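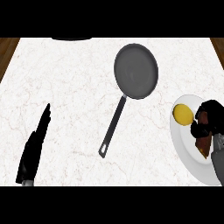

Last changed: 2018-09-01

Pletbridge breakfast set, teleop demos in simulation

Hi, I'm Tariq Tanoli, and I look after this set. It's one counter and two arms, driven by remote control through a kitchen job: a frying pan, a white plate, something yellow on the plate (it's the egg) and a flat brown piece in the right gripper. Everything is rendered. I started it because I wanted demos I could hand to a new person on Monday and have them training by lunch!

What you get

There are 573 demos from 3 operators: me, Sohail Lodhi and Faisal Bangash. Each demo has its own folder with the camera frames, the joint positions for both arms, the gripper commands and a text file called notes. Please read the notes. Sohail writes long ones and they have saved me more than once.

Frames and joint positions are both saved at 20 per second. The black bands at the top and bottom of each frame are padding, so crop them or leave them in - I train with them in and it hasn't bothered me.

How we drove it

One hand controller per arm, squeeze to close the gripper. You watch the same view that gets saved, which makes depth pretty hard to judge over the plate. If you see the right arm hovering and dithering, that's one of us trying to work out how high up we are (usually me). 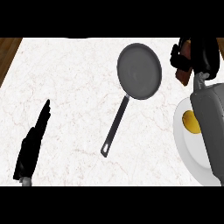 Right gripper holding the brown piece, left gripper empty, pan on the counter.

Things to know before you train

The right arm can cover part of the plate. Faisal likes to swing wide and I like to come straight over, so don't expect the paths to match.

I kept 106 demos with a fumble in them, marked "retry" in the notes. Drop them if you want clean runs, though my own policies got better at regrasping with them left in.

White egg on white plate on pale marble is rough on color-based segmentation. Go by the yolk.

Still to do

Tanveer Bajwa is redoing the train and test split, which should land in October. Old split files will stay in the folder called Arain. Found a broken demo? Send me the folder name and I'll take a look.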